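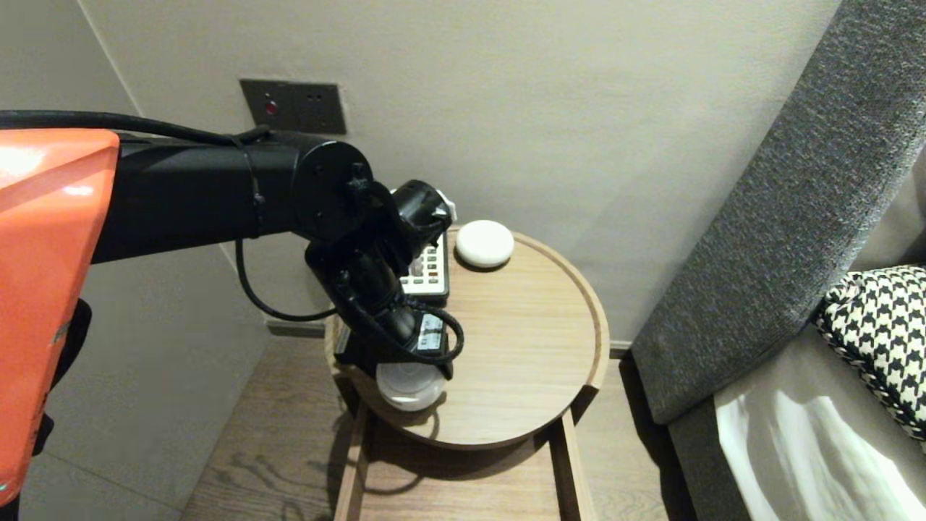
Moving my firewall logs to Plomora

September 16, 2025

I finally got my home firewall logs out of that sad folder of text files and into Plomora, and I'm so happy with it! If you've ever tried to grep your way through a month of blocked connections at midnight, you know what I was living with.

The setup took two evenings. The first went mostly to the parser, because my old Nevov router writes its timestamps without a year (why?!) and Plomora quietly filed everything from August under 1970. One extra line in the config fixed it.

Then the fun part. I sorted by destination port and found 667 failed logins on SSH, all from 16 addresses, all trying the user name "admin" first. None of them got anywhere — I've had passwords turned off for ages and only use keys — but it's a thrill to see it laid out in a table like that.

I also found my own printer asking for the same dead update server 88 times a day. Blocked it, and the printer still prints just fine.

Next up is alerts. I want a short email when a new device joins the network, and nothing else, please. There's a small script called Pumphrey that looks like it can do this, so I'll try it on the spare box first and post my config once it stops crashing on IPv6 addresses.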